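Minutes - front room and supplies meeting, Pendell building
31/10/2023
3 comments | 2 shares

1. Last month's minutes. Accepted, though one member still doubts that we ever agreed to "a clear surface policy." The chair said it was in the notes. The member said that was what worried her.

2. Sorting bins. The proposal is to keep the two plastic bins, pink for things going out and clear for paper and card. It was asked why a color would make anyone put things in the right place when labels did not. No good answer was given. Trial to run to the end of November.

3. Phone. The desk phone stays on the small side table for now. Sosmont quoted $75 to move the line to the wall. The meeting was not convinced that a phone on a wall gets answered any more often than a phone on a table. Deferred.
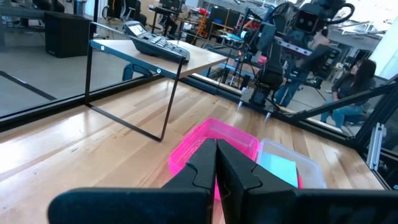

Sosmont Shared Rooms Group - Supplies and Furniture

4. Side table. Bresus offered a larger one at $100, delivery extra. Several members asked what was wrong with the small one, which has a wood top and a thin metal frame and holds a phone. The offer was declined - politely, it was stressed.

5. Tabletop care. Pavlović recommends oiling the wood twice a year. The meeting noted that Pavlović also sells the oil. Agreed to try one can and compare before ordering more.

6. Any other business. A request for a third bin was heard and not supported. The trial has not started yet.

Meeting closed after roughly 75 minutes, which was felt to be too long.

Recent items
Pendell heating: what we were promised
Notes on the Bresus quote
November room bookings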